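August
Harpreet Caron and Ainhoa Gallardo

4.2 Feed rack at the packing station

Parts reach the Valtville packing station by gravity. Full bins are loaded from the rear aisle and roll down to the operator, who works standing at a table directly in front of the rack. The original layout used flat shelves, and the operator had to reach 700 mm to the back row. Over one Monday shift we logged 244 picks, of which 22 required a second reach. 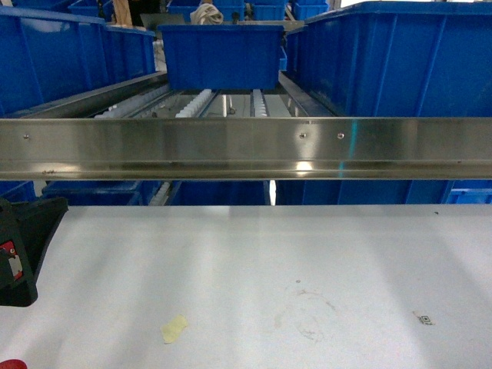
Figure 6. Blue bins on the roller tracks, with the steel rail between rack and work table.

The wheels run in parallel lanes along metal channels. Lane spacing was set so that each bin rests on at least two lanes. A stainless steel angle closes the front of the rack and is fixed with screws. Its lower lip is folded.

With the sloped rack we logged 321 picks over a shift of the same length. Order mix was not controlled, so the two totals should be compared with care. Bin labels were outside the scope of this section and are covered in 4.3.

Filed under: Student Projects / Material Handling
Contact the project office | Back to top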